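5/17/25
Tatier gripper kit, trial unit, bench 3

Kit came in one box, fingers bagged separate from the body. Quick start sheet is a single page and skips the homing step, you have to go dig in the PDF. Rosine Chevalier did the mounting, I did cables. Adapter plate from Picard fits without shimming. Connector on the wrist side is stiff, pushed it in twice before it clicked. Ask Dutov if they sell a right-angle version.

Quote from Dutov is 1769 for the kit, fingers and driver license included, pads extra. Prolus still hasn't sent theirs. Not waiting past this week.

Software: installer fine on the bench PC, failed on the laptop (old runtime, my fault probably). Web panel is decent. Force slider goes in percent, no newtons anywhere, which is annoying if you want to write down what you did. Default opening speed way too fast for light stuff, set to 50 percent and left it there. Save button does not warn you when it overwrites a profile. Lost one that way.

Homing: run it with nothing between the fingers. Takes 12 seconds. If you skip it after a power cycle the panel still shows a position and the postion is wrong.

Drawer task next. Small pull tabs are what we'd really be buying this for, the old gripper can't get hold of them. Plan is top row first, then the wide ones. Contents stay put, orange thing left, bottle on its side right. Want soft pads and bare fingers both tried, same profile, same speed, before anybody forms an opinion.
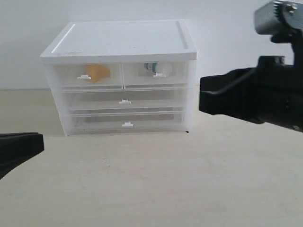 Can we swap finger pads without homing again?
Only if the new pads are the same thickness as the old ones. Anything thicker or thinner, home it and re-save the profile under a new name.

To do
- mail Dutov: connector, pad price, return window on the trial
- Rosine to check screw torque on the adapter plate, value is in the Picard sheet
- fix runtime on laptop
- retype the lost profile from my notes, seperate file this time
- strain relief for wrist cable, zip tie is temporary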